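Section 4. Clearing and Resetting the Bed

4.1 Purpose

This section explains how residents and housekeeping staff are to clear clothing from a bed, sort and fold it, and return the bed to its daytime condition. It applies to all Lidance rooms in which the bed is fitted with a tile sleeping mat over a bottom sheet. For rooms with a quilted topper, see Section 5.

Questions about this section should be directed to Razia Hashmi, Residence Services. Requests for replacement mats or sheets are handled by Noman Cheema at the linen desk.

4.2 Before You Begin

You will need:
A laundry bag
A dry, soft cloth
A second cloth, dampened and wrung out well
Two hangers with clips, if trousers are to be hung
A room card and pen

Allow enough time to complete the work in one visit. Clothing that has been sorted must not be left in piles on the bed overnight.

CAUTION: Remove rings, bracelets, and wristwatches before handling the mat. The cords between the tiles can catch on metal edges and may break.

4.3 Clearing Clothing from the Bed

1. Open the curtains or switch on the ceiling light. Dark garments are difficult to check in low light.

2. Begin at the foot of the bed and work toward the headboard. Take up one garment at a time.

3. Lift each garment straight up. Do not drag it across the mat. Buttons, zippers, and belt hooks can wedge between the tiles, and loosely knitted fabric will snag.

4. If a garment has caught, stop pulling. Lay it flat again, find the tile that is holding it, and press the tile down with one finger while easing the fabric away.

5. Check every pocket. Place coins, keys, and papers on the desk in the resident's view, or in the valuables envelope if the resident is absent. Write the room number on the envelope.

6. Decide whether the garment is to be washed, folded, or hung. Items for washing go directly into the laundry bag.

Note: Housekeeping staff should not decide on a resident's behalf that a garment needs washing. If no instruction has been left on the room card, fold the garment and leave it on the chair.

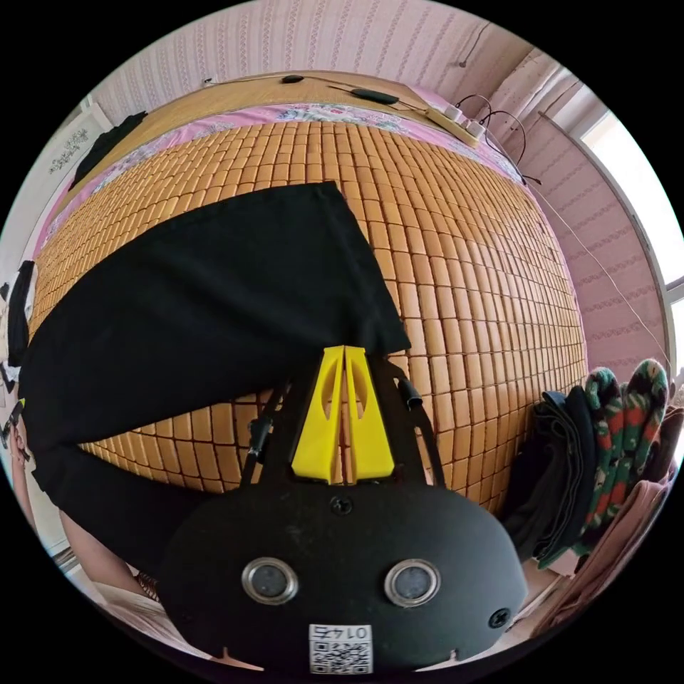
4.4 Folding Dark Cloth Garments

Black and navy garments show lint and crease lines more readily than lighter clothing and are to be folded by the method given in this part. The mat provides a suitable surface for folding, provided that it has been wiped and is dry.

1. Wipe the area of the mat to be used with the dry cloth, following the direction of the rows.

2. Hold the garment by the waistband or shoulders and shake it once, away from the bed.

3. Lay it down at full length. For trousers, place one leg on top of the other and match the inner and outer seams. For shirts, fasten the top button and turn the sleeves to the back.

4. Smooth the fabric from the center outward with a flat hand. Do not press down with the knuckles, as the edges of the tiles will leave a grid pattern in thin cloth.

5. Fold trousers in half from hem to waistband, then in half again. Fold shirts in thirds.

6. Move the folded garment to the drawer or shelf by sliding both hands beneath it.

Stacks should contain no more than six garments. Heavier items go at the bottom. If trousers are to be hung instead, clip them at the hems and leave a finger's width between hangers.

4.5 Cleaning the Mat

1. When all clothing has been removed, brush loose dust toward the foot of the bed with the dry cloth.

2. Wipe the mat with the damp cloth, again following the rows. Rinse and wring out the cloth after each pass.

3. Leave the mat uncovered until it is fully dry. Do not use a hair dryer or place the mat in direct sun.

4. Run a hand lightly over the surface. Report any raised, split, or missing tile on the room card. A mat with nine or more damaged tiles is to be exchanged.

CAUTION: Do not use bleach, furniture polish, or scented sprays on the mat. The only cleaning product approved for this purpose is Praltley Mild, diluted as shown on the bottle.

4.6 Straightening the Sheet

1. Lift the edge of the mat nearest the headboard and fold it back by the width of one hand.

2. Pull the sheet smooth and tuck it in at the corners. Patterned sheets should lie with the pattern running straight along the head of the bed.

3. Lower the mat. An even band of sheet may remain visible between the mat and the headboard.

4. Replace the pillows only after the mat is dry.

4.7 Headboard Ledge and Cables

The ledge may be used for small personal items and for one power strip. The following conditions apply.

The power strip must rest flat on the ledge and must not be covered by clothing, bedding, or paper.

Cables should be gathered to one side and kept off the sleeping surface. Slack may be secured with the cloth ties supplied by the linen desk.

One power strip must never be plugged into another.

Before dusting the ledge, switch the strip off at the wall and use the dry cloth only. Residents' devices are to be lifted, dusted beneath, and put back in the same position.

CAUTION: If a plug is discolored or hot to the touch, do not continue. Leave the strip as it is, turn off the room circuit, and notify Florian Collet in Maintenance.

4.8 Completing the Room Card

Record the tasks carried out, any damage found, and the number of items placed in the laundry bag. Sign the card and hang it inside the wardrobe door. Completed cards are collected by Farzana Shaikh and kept for 84 days.

Section last revised 2025-05-23.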